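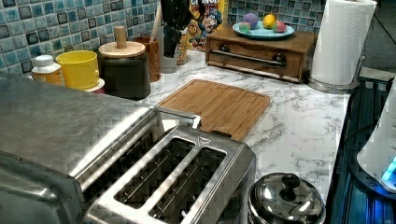 Counter appliances: what stays out and what goes in a cabinet?

lua_k
Posted 7:42 pm

OK so we moved into the new apartment in October and the kitchen has maybe half the counter my old place had. My husband thinks anything we use every day should live out. I think I should be able to roll out a pie crust without moving house first. We have the toaster, the toaster oven, a rice cooker, a kettle and a blender that weighs as much as a dog. What do you all keep out? And does anybody put a toaster in a cabinet, or is that crumbs everywhere forever?

suqinq
Posted 7:58 pm

Rice cooker stays out, everything else is negotiable :) We eat rice every night and I'm not bending down for it. My toaster lives in a drawer and yes, there are crumbs. I put a baking sheet under it and dump the sheet on weekends.

SiphoLR
Posted 8:10 pm

Get rid of the toaster. If you have a toaster oven you already own a toaster. I gave mine to my sister two years ago and haven't thought about it since.

lua_k
Posted 8:14 pm

Sipho have you had toast from a toaster oven?? It takes forever and one side comes out tan and the other side is a cracker.

SiphoLR
Posted 8:21 pm

Move the rack up one and flip it halfway. It's fine!

cuc.doan
Posted 8:33 pm

It is not fine, I'm with Lụa. I had a Rendier toaster oven for 5 years and never got one decent slice out of it. Great for salmon and leftover pizza, terrible for bread. Keep both and lose the blender. When did you last use the blender?

lua_k
Posted 8:40 pm

...August

cuc.doan
Posted 8:41 pm

Top of the fridge. Bye blender.

trinh_d
Posted 9:05 pm

Different idea, we bought a rolling cart (the Lornora one, the narrow kind) and parked it at the end of the counter. Kettle and rice cooker on top, blender on the bottom shelf. I roll it out when I bake and roll it back after. Check your floor first though, ours slopes and the cart wandered until I put the brakes on.

suqinq
Posted 9:12 pm

Please don't run a rice cooker under the upper cabinets, wherever you end up putting it. The steam made the finish on my mom's peel right off. Pull it forward when it's on.

SiphoLR
Posted 9:20 pm

Same for the toaster oven, leave it some space at the back and sides and don't stack stuff on top. Mine gets seriously hot up there. Also still think you should dump the toaster.

cuc.doan
Posted 9:26 pm

Let it go Sipho

lua_k
Posted 9:48 pm

Measured the end of the counter and there's a gap of 9 inches next to the fridge, so a skinny cart might really work! Blender is already up on the fridge. Husband says he'll give up the kettle spot if the toaster stays. Trinh, do you remember which size you got? I'm going by the store Friday.

trinh_d
Posted 10:02 pm

I'll go measure ours, hang on. Pretty sure it's 8 and change with the handle off.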